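Closus: a little collection of celebrity news corrections

Welcome, and thank you for stopping by! Closus is a set of 900 short entertainment news items, each one paired with the later item that corrected it, softened it or took it back. Think of the singer who was "engaged" until the ring showed up in her video, or the soap star who was "leaving the show" and then very plainly wasn't. I have been reading this kind of thing with my morning coffee for most of my adult life, and at some point it seemed a shame not to do something useful with the habit.

What is in it

Every entry has a first report and a follow-up. The first report is the text as it was published, minus the site menus and the "read more" lines. The follow-up is whatever came later and changed the story: a denial, an interview, a clip posted by the performer, or sometimes just a quiet edit with a new headline. Where there were several follow-ups I kept the earliest one that settled the matter.

The columns are plain and I hope they explain themselves:

item_id: a number, with gaps where I removed things
first_text: the original report
second_text: the follow-up
kind: wedding, breakup, feud, casting, health, money or other
settled: yes, no or partly

There is one file for the main set and a smaller one, called Fiore, with 70 pairs I held back for testing. Please don't mix them. I did it once myself and spent a whole evening pulling them apart again.
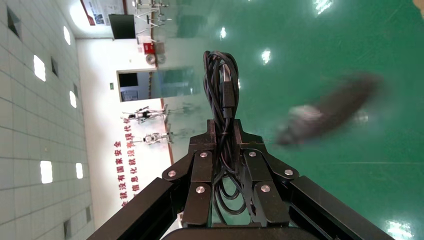 The "kind" label gave me more trouble than everything else put together. A music video wedding is filed under wedding, even though no wedding took place, because the label follows what readers were told at first. A feud that was cooked up to sell a single is still a feud. Health items were kept only if the performer spoke about the matter in public, and I left out anything to do with children, full stop.

How the labels were made

Glykeria Kokkinos and I each read every pair, separately, and then compared notes over the phone. She is much stricter than I am about "settled," and I came around to her view more often than she came around to mine. In 11 cases we never did agree, and those are marked "partly" (the notes file has both our arguments, mine rather longer than hers).

Things to watch out for

Film and music are covered well, television less so, and stage actors hardly at all. The writing is breathless in places and the grammar is left as it was. Please don't use the first reports as facts about anybody! They are in the set for the very reason that they needed fixing, and the people in them are real people with mothers who read the papers.

Version 2 came out in November. It drops some doubled entries and repairs the apostrophes, which had turned into little squares. If you used the first version with the Jonaser reader, you will need to load the files again from scratch, as the column order has changed. The Larkholm script still works as before.

Corrections to the corrections are very welcome. Send me the item_id and a line or two on what you think is wrong, and I'll take a look in the evening, usually after eight.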